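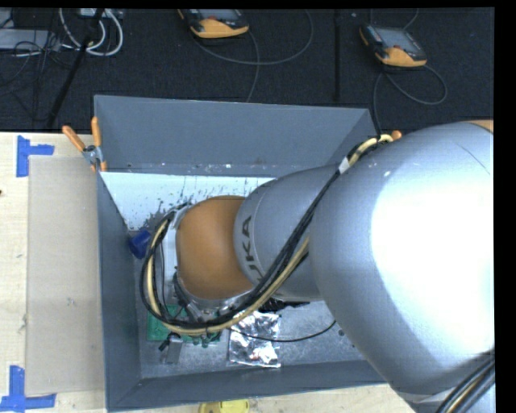 The Case for the Plain Gray Bin

Most advice on storage is written by people who want to sell you more of it. I run the supply room for a mid-size repair and rental business, and before that I spent six years in the packing room of a mail-order company called Grulico. In both jobs I have been asked to approve drawers, dividers, carousels, label systems and stacking trays with small doors on them. My opinion after all of it is that a plain, open, rectangular bin with tall sides, set on a table at a good height, does more for a working room than anything else you can buy, and that most rooms would be better off with fewer kinds of container.

I should say what I mean by a plain bin. It has no lid. It has no compartments. The sides slope outward a little so that empty ones nest inside each other and so that a hand can get down to the bottom without scraping the knuckles. It is one color, preferably gray, and the inside is matte.

The color matters more than people think. When I came to this job the supply room had bins in red, blue, yellow and green, and there was a chart on the wall to explain them. Red was returns. Blue was cleaned and ready. Yellow was waiting on a part, and green had been something once but had turned into a second kind of blue. New people read the chart for a week and then stopped. Shakuntala Kushwaha, who had been there longest, used whichever bin was closest and wrote the status on a strip of tape. Her shelf was the only one that was always right. When we replaced the colored bins we bought gray ones and gave everyone tape.

Gray also lets you see what is in the bin. A bright red container makes everything inside it look slightly wrong, and a black one swallows small dark parts completely. I have seen a person tip out a black bin twice looking for a black rubber foot that was in it both times. Against a dull gray floor you can find a black screw, a white cap or a clear plastic bag without moving the bin to the window. Shiny interiors have their own problem, because the ceiling lights show up in the bottom as bright patches and you end up reaching for a reflection.

Then there is the question of dividers. People love dividers. Florencia Durán, who managed the room before me, put dividers in everything, and I understand why. A divided bin looks organized on the day you set it up. The trouble comes later, when the things you store change size and the dividers don't. You get one compartment that is overfull, two that hold a single item each, and a long thing laid across the top of all of them. Cleaning is slower as well. Dirt gathers in the corners, and a divided bin has many more corners than an open one.

If you need to keep small items apart, put them in bags or small cartons and put those in the open bin. When the job changes, you take them out and the bin is just a bin again.

I have heard the argument against this many times, and the strongest version came from Gervasio Leiva at a supplier called Aravena. He said that an open bin invites people to throw things in, and that a compartment at least asks a question – does this belong here? He has a point. A deep open bin in a careless room turns into a junk bin in a matter of days. We had one near the back door that collected gloves, receipts, dead batteries and half a sandwich in its wrapper.

My answer is that the compartment doesn't fix that. The same people put the same things in the compartments, and it takes longer to get them out. What fixed our back door bin was taking it away. A bin should be there for a job, and when the job is finished it should be emptied, wiped and nested with the others. An open bin left standing with no purpose will find one, and it will be trash.

Depth is the part where I have changed my mind. I used to prefer shallow trays because you can see everything at a glance. For counting out small hardware I still use them. But for anything that gets handled over and over, tall sides are better. Things do not roll out. You can move the bin from table to cart without watching it the whole way. Soft items can be dropped in from above and will stay in.

The cost of tall sides is the reach, and this is why the table matters. A deep bin on the floor is a back injury waiting for a date. A deep bin on a standard counter is too high for a short person, who has to lift an elbow over the rim on every reach. Lorena Riquelme, who is the shortest of us and does the most picking, tried several heights before she settled on a low wooden table we had been using for the coffee machine. Her elbow clears the rim with her shoulder relaxed. We bought more tables at that height and moved the coffee machine to a shelf, where it has been in the way ever since.

I like a wood top for this. A metal bench is tougher, but bins slide on it and it is loud. Every bin set down on steel sounds like an accident, and by midafternoon people are short with each other. A light-colored wood top gives some grip and you can see when it needs cleaning. It will get marked up. Sand it every couple of years and stop worrying about it.

The floor is a smaller matter. We have carpet tile in half of our room and bare concrete in the other half, and I expected to prefer the concrete. I don't. Dropped parts stay where they land on carpet, and standing on it is easier. It has to be vacuumed more, and small screws disappear into it, so I would not put it where you do the fine work. For the area behind and beside the picking tables it has been fine.

On price, I will give our own numbers because I wish more people did. We bought 210 bins of one size, and with the tables the whole change came to a little under what Florencia had set aside for a drawer system from Witum. That system would have held more than 2,000 small parts in individual drawers. We don't have that many kinds of part. We have 39 that move every week and a long tail that hardly moves at all, and the tail lives in labeled cartons on the top shelf.

One size is the other thing I would insist on. Two sizes means two stacks, two kinds of cart spacing, and an argument about which one is for what. Estela Daza, who does our purchasing, was offered a good price on a mixed lot from Fostik last October and turned it down. I thought at the time she was being stubborn. Then I visited a shop that had taken a similar lot, and their nested stacks leaned like old fence posts because someone always puts a small one in the middle.

There are places where none of this applies. If you handle food, you need lids. If you store anything that reacts to dust or light, the same. A jeweler or a watch repairer should ignore me altogether and buy the little drawers. And if your present setup works and people put things back without being reminded, leave it alone, whatever color it is.

But if you are standing in a room full of clever containers and still can't find anything, I would start by emptying one table. Put a single gray bin on it and do one job out of it for a week. Keep the tape within reach and put the dividers in a closet. You can always get them back out.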